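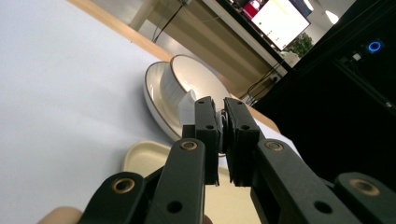

Débarrasser la table : où en sont les machines ?

On me promet un robot domestique depuis que j'écris sur le sujet. Trustent l'annonçait « pour bientôt », Sotitz parlait d'une « aide de cuisine complète », et un salon de mars, à Palacios, m'a valu 14 brochures où la vaisselle se range toute seule dans des cuisines impeccables. Chez moi, je vide toujours le lave-vaisselle à la main. Cette galerie s'en tient donc au travail lui-même : un bol, une soucoupe, une cuillère, un plateau. De quoi servir une soupe à une personne.

Un enfant apprend cela sans qu'on y pense. Pour une pince à deux doigts, chaque pièce pose son problème. Le bol offre un bord fin, l'émail brille et glisse, et la cuillère posée à plat ne laisse presque rien à saisir. Les vidéos de démonstration préfèrent d'ailleurs les cubes en mousse et les gobelets en plastique – je les comprends. 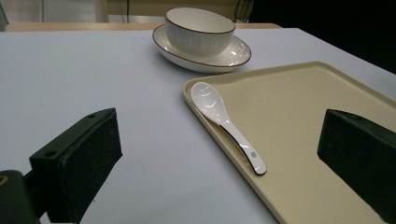
Une machine sait-elle aujourd'hui mettre et débarrasser une table toute seule ?
Dans une pièce qu'elle connaît, avec une vaisselle qu'elle a déjà manipulée et du temps devant elle, parfois. Dans une cuisine ordinaire, au milieu des restes et des verres dépareillés, je n'ai encore rien vu que j'achèterais.

Milagros Montes, qui a tenu 2 cantines avant de conseiller des restaurateurs, est moins patiente que moi. « Au coup de feu, je sors 500 couverts. Une cuillère qu'on rattrape trois fois, c'est une cuillère que je ramasse moi-même. » Elle avait demandé à Londis un devis pour un poste de débarrassage automatisé. La réponse tenait en une page, prévoyait un employé à côté de la machine et ne disait pas un mot de la casse.

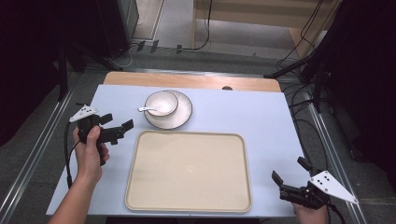

Reste la question des deux mains. Tenir la soucoupe pendant qu'on soulève le bol, caler le plateau pendant qu'on y dépose quelque chose : à table, une main travaille rarement seule. Les fabricants le savent et vendent maintenant des paires de bras, au double du prix. J'attends d'en voir une passer une semaine entière dans une vraie cuisine, avec une éponge mouillée et quelqu'un qui change les objets de place sans prévenir. En attendant, mon lave-vaisselle a 708 cycles au compteur et je l'ai vidé chaque fois.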